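Masau 社区厨房项目 阶段进展报告

报送:Pritchard 基金 项目管理部
填报:Tanko Haruna(执行)
日期:2025年3月13日
覆盖范围:Stedimbridge 点、Midel 点

先说结论,赶时间。两个点都在开餐,Stedimbridge 正常,Midel 比计划晚了两周,原因是下水管。经费没超,但是水电那一栏快见底了,后面细说。

一、供餐

本期两点合计供餐 1,276 份。Stedimbridge 1,007 份,其余是 Midel 的。堂食比外带多,这个跟申请书里估的相反,当时我们以为大家会打包带走。结果老人家愿意坐下来吃,吃完还聊,桌子翻不过来。十二点到一点那段最挤,已经分两轮,第二轮的人有时候要等。

菜单没大改。一荤两素加汤,周转快的菜多做。炖菜剩得少,炒青菜剩得多(放久了发黄,没人要),下期青菜改成现炒小锅。米换过一次供应商,前一家的碎米太多,煮出来糊,退了一批,款已经追回。

反馈本挂在门口,写的人不多。写得最多的是汤太咸。已经跟掌勺的说了。

二、餐具

这是上次会上您问得最多的一块,写长一点。

按批复,一次性饭盒全部停用,堂食改用可洗的盘和碗。现在堂食这边已经做到,外带还在用押金饭盒,回收不理想,见第五部分。

盘子是分批凑的,一部分采购,一部分街坊捐。款式不统一,我们没打算统一,能用就行。椭圆盘装整条鱼和炒菜,圆盘装饭,小碟装咸菜。带字的那种盘子最受欢迎,小孩子专挑它,打饭窗口为这个还吵过一回。后来定了规矩,轮到哪个拿哪个。

入账的餐具总数 851 件,含碗、盘、碟、汤勺,不含筷子。筷子另算,损耗太快,按月补。破损的单独装箱,登记后再扔。缺口的一律不上桌,这条执行得还可以,偶尔漏,抽查时挑出来的当场换掉。

清洗流程改了一次。原来一个大水槽全包,油的不油的混着洗,洗洁精用得凶。现在分盆:先刮渣,进第一个盆泡,再换盆过清水,最后上架沥干。盆按颜色分工,墙上贴了表。刚开始几天乱得很,有人拿泡碗的盆去洗菜,被 Wenceslao 逮到,重新讲了一遍,又多买了几个菜盆放到备菜间,跟洗碗这边隔开。

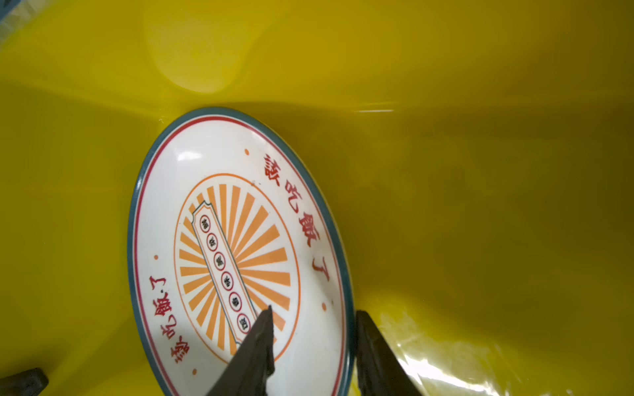
图1 黄色塑料盆里的椭圆盘,盘边印有"該吃飯了"红字

盘子这类釉面的好洗,麻烦的是汤碗底,圈足里藏油,要用小刷子。小刷子下期列进耗材,单价很低,不另外申请了。大盘子不许叠着泡,磕边,前面破的那些大半是这么来的。

沥水架不够。两层的架子放不下椭圆盘,斜着卡,后面的碗就没地方了。想从设备结余里买一个宽的,价钱已问过,在负责人可批的额度以内,这里报备一下。

三、场地

Stedimbridge 厨房:抽油烟机清洗过,地垫换新,冷柜门的胶条老化,关不严,修了一次又开了。再修不好就得换门。后门台阶滑,已贴防滑条。

Midel 厨房:下水管返水,停了两周,这就是延误的全部原因。房东那边出了管道的钱,我们出了地砖修补。现在排水正常,不过洗碗高峰还是慢,先错开两个池子放水。热水器容量小,洗到后半段水就不热,这个问题没解决。Wenceslao 在问换大一号的价,还没有回音。

储物间重新理过。干货上架,清洁用品单独一个柜,上锁。以前这两样挨着放,检查时被提过意见,现在整改完毕,整改照片随附件二交。

四、人手

固定班底没变。洗碗岗最难排,来的人做两次就想调去打饭。试了轮岗,一人一周洗碗一周前台,怨气小了很多。新来的都要过半小时的卫生讲解,讲稿两页,附件三。

Midel 停工那两周,人调到 Stedimbridge 帮忙,工时照记,考勤表里标了备注。财务对帐的时候请留意,不然会觉得 Stedimbridge 的工时虚高。

掌勺的师傅六月要请假一个月,替班的人还没定。两个人选,一个会做大锅但是没有健康证,在办;另一个有证,只能做上午。最坏的情况是那个月减一个菜。

五、押金饭盒

这块做得不好,照实写。

发出去 217 个,回来的不到一半。押金定得太低,很多人觉得不还也无所谓。也有人是真忘了,放在家里当保鲜盒用。电话提醒过一轮,回来一些,有的盖子没了,有的盒子是别家的,我们也收了。

打算这么改:押金提一点;盒和盖都打编号;还盒不用排队,门口放个箱子,投进去登记就行。箱子已经做好,编号还没打。效果下期报。

如果基金这边觉得押金模式不合适,请早点告诉我们,别等第二批盒子下了单再讲。

六、经费

餐料:在预算内,有少量结余。
设备:在预算内,沥水架买完还有余。
水电:偏紧。分盆洗之后洗洁精省了,水反而没省多少,过清水那一道费水。Midel 返水那阵的水费也高,正在跟房东谈分摊。
人工:按计划。
运输:略低于计划,米改成供应商送货上门。

申请事项一条:从餐料结余里调一笔到水电,金额见附件一第二页。不增加总额。

七、下期要做的

Midel 热水器定下来。
六月替班定下来,健康证跟进。
押金饭盒编号、换押金标准。
餐具再盘一次,两点分开盘,上次合在一起盘的,搬来搬去对不上号。
青菜改小锅,汤减盐。
冷柜门,修或者换,给个准话。

附件一 收支明细
附件二 储物间整改照片
附件三 卫生讲解稿
附件四 两点考勤表(Midel 的那份签名还缺两个,补齐后再传一次,先以这份为准)

有问题直接找我,打电话比邮件快,上午在厨房可能听不见,下午回您。

Tanko Haruna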